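Gronow's water is getting softer, and my kettle can't wait

Friday, February 6, 2015

If you live in Gronow you already know about the water. You know it from the inside of your kettle, from the crunchy tea towels and from the white crust round the bath taps that comes back a week after you've had at it with vinegar. I moved here with a perfectly good iron and it was dead before the first Christmas.

So I was probably more excited than a grown adult should be when the letter from Staltaseo came through the door on Tuesday. The water company is going to start softening the supply to the whole of the town and the three villages up the hill, and it is going to start in April. Not years from now, this April!

I went along to the drop-in evening at the library to find out more, partly for this page and partly (I'll own up) because I wanted to ask about my shower.

What is happening

At the moment nearly all our water comes out of the chalk at the Relel borehole, gets cleaned, and goes more or less straight into the pipes. Chalk is why it tastes the way it does and also why it furs everything up. Staltaseo tests it every month and the last reading was 347 milligrams of calcium carbonate per litre, which the woman on the desk told me counts as very hard. I said I could have told her that from my kettle. She had clearly heard it before.

The new plant has been going up behind the hedge on Relel Lane since last spring, and if you walk your dog that way you'll have seen the green roof by now. It will take a good part of the hardness out before the water leaves the site. The target is 129, so we won't be turning into one of those places where the soap never rinses off. Moderately hard was the phrase on the display boards.

There were two staff on duty and a lot of us, and the queue went back past the large print books. Most people wanted to know the same few things, so I stood near the front with my notebook and listened in.

Will it taste different? A bit, they think. The company ran a tasting in the autumn and people were split. I tried both at the library and I liked the new one cold and the old one in tea, although my neighbour felt exactly the other way round and we had quite a long talk about it on the walk home.

Will bills go up? Not this year. The plant was paid for out of the five-year plan that's already in our bills, so in a way we've been buying it for a while. After that the staff wouldn't say, and fair enough, they weren't the people who decide.

Do you need to be in? No. There's no visit and no digging in your road. One day the water will just be softer, and your existing limescale will stay where it is until you clean it off. I was hoping it might melt away by itself. Sadly not.

How you measure it

The bit I enjoyed most was the talk at the end, given by one of the chemists from the company lab. She explained that hardness is still checked by hand now and then, even though the machines do most of it. You take a measured amount of water, add a dye that turns it wine red, and then drip in another liquid until it goes blue. However much you needed for the change tells you how hard the water was. I did something like it at school and got it wrong by miles.

She also said the glass matters more than you'd think. Anything that has had our water dried on it picks up a film, and a film can throw your result off, so everything gets rinsed in purified water and left to drain before it goes anywhere near a sample. It made me feel a lot better about the state of my wine glasses.

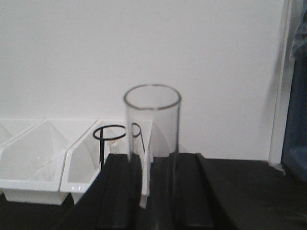 Dates and places

The changeover will be done in stages over a fortnight, and which day you get depends on which reservoir feeds your street. The low end of Gronow goes first, from the station down to the river. The top of town and the Horkilar estate come next, and the villages are last. If you're on Horkilar Rise itself you might be in either half, because the pipes don't follow the road, so look for the zone letter at the top of your last bill.

During those two weeks the water could look cloudy for a short while. Run the cold kitchen tap until it clears. Staltaseo says it'll be safe to drink all the way through, and there will be a number to ring on the card they're posting out in March.

A few people need to do a little more. If you keep fish, ask at your zone's session how fast the change will come, and go gently with your water swaps. If you brew beer at home your recipes will want looking at (there was a whole huddle of brewers in the corner by the photocopier, not at all happy, and I did feel for them – apparently our water is lovely for dark beer). If you have dialysis at home your hospital team should be in touch, but do ring them if you've heard nothing by the middle of March.

If you've got a softener under the sink already, you'll probably want to turn it down. Yours will have a hardness setting somewhere, usually a dial or a menu, and it should be set to the new figure once your street has changed over. Leave it as it is and you'll be getting through far more salt than you need. Same goes for the dishwasher. Mine has had its salt setting at the very top since the day it went in, and I'm quite looking forward to digging out the booklet.

What I still don't know

I asked whether the allotments would be on the new supply and got two different answers, one from each end of the desk. The taps by the gate are on the Relel main as far as anyone there could tell me, but the ones at the far side might still come off the old farm pipe. It matters if you grow blueberries or anything else that sulks in lime. I've emailed and will put the reply up when it comes.

I'd also like to know what happens to all the chalk they take out. It comes out as little pellets, like the grit you'd give to a budgie, and there was a jam jar of them being passed round. The display board said they "can be reused" and left it there. The chemist thought farmers might take them for spreading on fields but said it hadn't been settled.

There are more drop-ins if you missed this one. The next is at the Horkilar community room, with another at the village hall up the hill the week after, and both open at 7 in the evening. Tea is provided, made with the old water, so make the most of it. The times and the zone map are up on the noticeboard outside the post office, and the library has a pile of spare leaflets on the counter next to the returns box.

If you've lived somewhere that went through the same thing, do write in and tell me how it went. I want to know about the tea especially, and whether it's worth buying a new kettle straight away or seeing out the old one.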